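洗手盆

洗手盆,又称洗面盆、面盆、洗脸盆,是安装在浴室、卫生间或公共盥洗场所,供洗手、洗脸、漱口等用途的卫生洁具。现代洗手盆通常由盆体、龙头、溢水口、下水器和存水弯组成,与建筑物的给水管和排水管相连。在部分地区的口语中,洗手盆与厨房水槽统称“水盆”或“水斗”,但两者在盆深、材料和龙头高度上有明显差别。

历史

在自来水普及以前,洗漱多使用可移动的盆和水壶。中国传统家庭将铜盆或木盆置于面盆架上,架上设有搭手巾的横杆,较讲究的还附有镜子和皂盒。欧洲住宅中则使用盥洗台,台面开有圆孔,用以放置瓷盆,水壶放在一旁或下层搁板上,用后的水倒入桶中提走。

十九世纪后期,城市供水和下水道系统逐步建成,固定式洗手盆随之出现。早期产品多为铸铁搪瓷或陶瓷制成,冷水和热水各用一个龙头,使用者须先堵住排水口,在盆内调和水温。这种双龙头布置在一些国家的旧建筑中仍可见到。二十世纪中叶以后,冷热水混合龙头逐渐普及,盆体的进水孔也由两孔、三孔简化为单孔。

类型

按安装方式,洗手盆大致分为以下几类。

立柱盆:盆体由落地立柱承托,立柱同时遮挡下水管。占地小,适用于面积有限的卫生间,但没有储物空间。

台上盆:盆体放置在台面之上,盆沿高于台面,安装和更换较为方便。盆底与台面接缝处容易积存污垢,需定期清理,密封胶老化后应重新施打。

台下盆:盆体固定在台面下方,台面的水可直接扫入盆内。安装要求较高,盆体重量由支架和胶粘共同承担,更换时往往需要拆动台面。

挂墙盆:盆体直接固定在墙面上,下方不设立柱或柜体。地面便于清扫,也便于轮椅使用者靠近。

一体盆:盆与台面用同一种材料整体成型,没有接缝。

挂墙盆对墙体有一定要求。承重墙和实心砖墙可直接用膨胀螺栓固定;轻质隔墙须在墙内预埋钢架或木方,再将盆体吊挂于其上。石材盆自重较大,一般另加托架。排水管有墙排和地排两种走法,墙排的存水弯可以藏入墙内或盆体下部的护罩中,外观较为整洁,但检修不如地排方便。 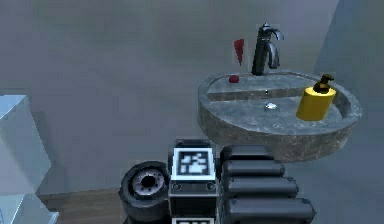
灰色椭圆形挂墙石盆,配黑色单把手龙头(计算机渲染图)

材料

陶瓷是使用最广的材料,表面施釉后不易渗水,耐酸碱,容易清洁,价格跨度也较大。其缺点是受硬物撞击后可能崩瓷或开裂,修补后仍会留下痕迹。

天然石材包括大理石、花岗岩和玄武岩等。花岗岩质地较硬,吸水率低;大理石纹理丰富,但主要成分为碳酸钙,遇醋、柠檬汁和酸性洁厕剂会被腐蚀,表面失去光泽。石盆出厂前一般涂有防护剂,使用中需要补涂。产地对颜色影响很大,莫莫尔霍尔姆(Momolholm)一带开采的灰色石料以斑点细密著称,当地作坊自五月至入冬前加工石盆,每年产量为2,000件。

人造石由树脂与矿物粉料混合浇铸而成,可以做出较为复杂的弧面,轻微划痕可打磨修复。耐热性不及陶瓷,不宜放置高温物品。

不锈钢和搪瓷钢板多用于车站、学校、医院等公共场所,也用于列车和船舶。此类盆重量轻,耐冲击,但放水时噪声较大,部分产品在盆底加贴橡胶垫以减轻声响。

玻璃盆以钢化玻璃制成,外观通透,水渍较明显。木盆和竹盆产量很小,通常须经多层涂装。

构造与尺寸

家用洗手盆的常见宽度在400毫米以上,更窄的小型盆多用于客用卫生间。盆沿距地面的高度以成年人站立时不必过分弯腰为宜,幼儿园和无障碍卫生间另有规定。盆体过浅时,水流直接冲击盆底容易溅出,因此浅盆宜配用出水柔和的起泡器,出水点也不应过分靠近盆沿。

溢水口位于盆壁上部,经盆体内的暗道通向下水器,作用是在排水口关闭时防止水漫出。部分台上盆和石盆不设溢水口,此时应选用不能长时间封闭的下水器。下水器有翻板式、弹跳式、提拉式等形式,其中弹跳式按压即可开合,但弹簧机构容易缠绕毛发。

存水弯的水封可阻隔下水道的臭气和虫类。长期不用的洗手盆,水封会因蒸发而失效,重新注水即可恢复。常见的存水弯有P形、S形和瓶形三种,瓶形体积较小,多用于下方外露的挂墙盆。

龙头

龙头可安装在盆沿、台面或墙面上。单把手混合龙头以陶瓷阀芯控制水量和冷热比例,是目前住宅中的主要形式。感应龙头利用红外线探测手部位置,多用于公共场所,需要电池或外接电源。表面处理以镀铬最为普遍,另有拉丝、电镀着色和喷涂等工艺,黑色、枪灰色等深色龙头近年较为多见。深色表面的水垢比较醒目,不宜使用含研磨颗粒的清洁剂。

生产与标准

各国对洗手盆的吸水率、耐热震性、承载能力和溢流量分别制定了标准。挂墙盆须进行静载试验,在规定时间内加载后不得出现裂纹或松动。制造商格拉泽(Graser)和宋汶(Somboon)均以陶瓷盆为主要产品,前者的目录中收有11个挂墙盆系列;尼武拉(Nivura)则专营石盆,上一年度售出3,157件。

清洁与维护

日常清洁使用中性清洁剂和软布即可。陶瓷盆上的水垢可用稀释的白醋擦拭,随后用清水冲净;石盆不可采用此法。排水变慢时,应先取出下水器清除毛发,再拆洗存水弯,不建议频繁使用强碱性疏通剂。盆体与墙面之间的密封胶发黑或脱开后,应将旧胶全部刮除,待接缝干燥再重新打胶。

参见

水龙头
存水弯
浴室柜
卫生陶瓷

本条目最后修订于6月25日。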